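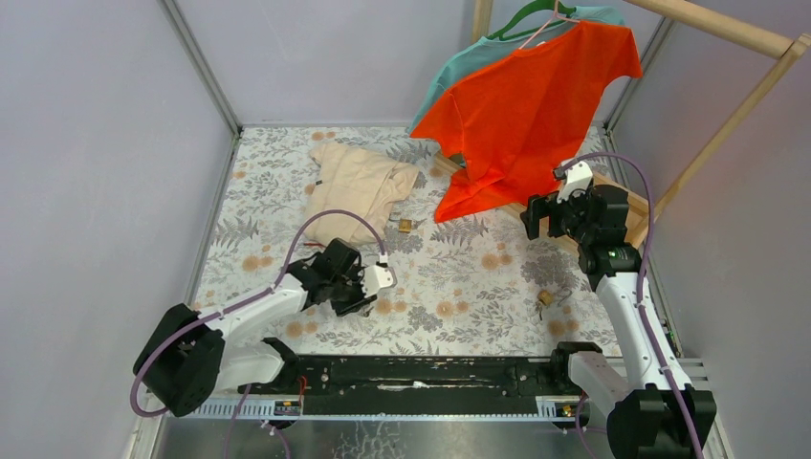

Start with the question straight away, before hello: how do you make one drawing cover a whole bolt of cloth? Let them think about it for a moment. Then say what a repeat is. You draw one block, the block is printed again and again, and the whole craft lies in getting people to stop seeing the block. Point at the orange blossoms and the grey fronds between them. The blossoms are what you notice first, they're round and warm and they come in pairs, and the eye goes hopping from one pair to the next across the white. The grey does the quieter work. Ask someone near the front which flower they looked at first and leave it there, we come back to it in the section on colour.

Then hello, name, thank Agnes Hepburn for the invitation and for the loan of the sample books (they're on the side table, please turn pages from the corner).

## 1. The plain old square (keep it short)

Draw the tile on the flip chart. One leaf, one dot. Repeat it straight across and straight down. Everyone will see the grid at once and somebody usually groans. Good!

- This is called a straight repeat or a block repeat, say both
- Lovely for checks, tiles, anything that wants to look orderly
- Rotten for a meandering floral, you get flowers standing in a queue
- Pass round the yellow kitchen curtain, ask them to hold it at arm's length and squint

Squinting is the best tool I own. Say so. You lose the petals and the stems and what's left is stripes, holes and blobs, and those are the things a customer will see from the other side of the room.

## 2. The half drop

Take the same tile and slide every other column down by half its height. Do it with the cut paper, NOT on the chart. It's so much more exciting when they watch it move. The grid disappears and the eye starts to travel on the diagonal.

Mention that wallpaper hangers have strong feelings about half drops, as matching the next strip wastes paper. If there's a decorator in the room, let them have their say, they always know more about it than I do.

Then the brick repeat: same idea turned on its side, rows slide across instead of columns sliding down. People mix these up all the time. I still draw a little wall in the margin of my notebook to remind myself.

## 3. The Jitotden book

My favourite bit. Don't rush it.

Jitotden is our indexing project, for anyone who hasn't come across it. We've been going through old dress-print swatches and writing down how each one repeats, which way up the flowers grow and where the join falls. We have 2,052 swatches logged, and I could happily talk about every one of them. (Do not.)

What I want them to take from it:

- The directional ones. All the flowers grow up. Gorgeous on a curtain, a nuisance for a dressmaker, who can't turn a pattern piece round to save cloth.
- The tossed ones. Flowers facing every way, like something dropped on the floor. Much kinder to cut.
- The ones that cheat. A main flower drawn once, and then a near copy with one petal changed, so you think you're looking at two different flowers and the repeat seems twice as long as it is. I gasped when I first spotted this. Show the blue poppy swatch and see if they can find the altered petal. It's lower left. Wait for them.

If time is tight, drop the tossed ones and keep the cheats.

## 4. Finding the join

Hand out the photocopies, one between 2. The job: find the smallest block that repeats and draw round it in pencil.

How to help them if they're stuck: choose something odd, a bent stem or a bud with a nick in it. Find it again to the right. Find it again below. That's your width and your height. Never start with the biggest flower, it's the one most likely to be a cheat.

Give them until the kettle boils, then stop everybody even if they moan. Someone will have drawn a box four times too big. That's fine, it still repeats, it's just generous.

## 5. Colour, and back to those blossoms

Put the first picture up again. Ask the person from the start whether they'd choose the same flower now.

Say: a strong colour is a drum beat. Wherever you put it, people count along. With pale backgrounds and soft greys you get away with a lot of untidiness in the leaves, while each orange flower has to earn its spot. Move one by a thumb's width and you can open up a hole that marches across the whole cloth.

My way of checking, which costs nothing:

1. Print the tile small, 20 copies on plain paper
2. Tape them together, properly butted up, no white gaps
3. Pin the lot to a door and go and have lunch
4. Come back in through the door and notice what you see before you've had time to be clever

I do the early drawing by hand and then tidy it in Sideo, as it'll show the repeat while you're still working on the tile. Any drawing program with a repeat preview will do the job. Paper and scissors will too! Cut the drawing down the middle, swap the halves, fill in the gap, then cut it the other way and do it again. I'd love everyone to try this once by hand, even if they never do it again.

## 6. Getting it printed

Short practical section, people always ask.

- Traduvow printed the linen samples on the table. Order a test piece first, colours go flatter on linen than they look on a screen
- The cotton lawn is from the Wattanapong shop, they print on Wednesday, so get files in before then
- Check the scale. Hold a ruler to your own screen. I once ordered daisies the size of dinner plates (bring the daisies, they get a laugh)
- Wash the sample before you sew with it

## Questions

Likely ones:

*Can I copy an old print?* Depends on its age and who owns the drawing. Don't guess, ask the archive that holds it.

*How big should a tile be?* Big enough that you're a bit tired of drawing it. Smaller for baby clothes, larger for curtains.

*Do I have to be able to draw?* No. Potato, leaf rubbing, cut paper. Show the potato.

Finish by sending them to the sample books. Collect the pencils. Agnes needs the side table back by half past four.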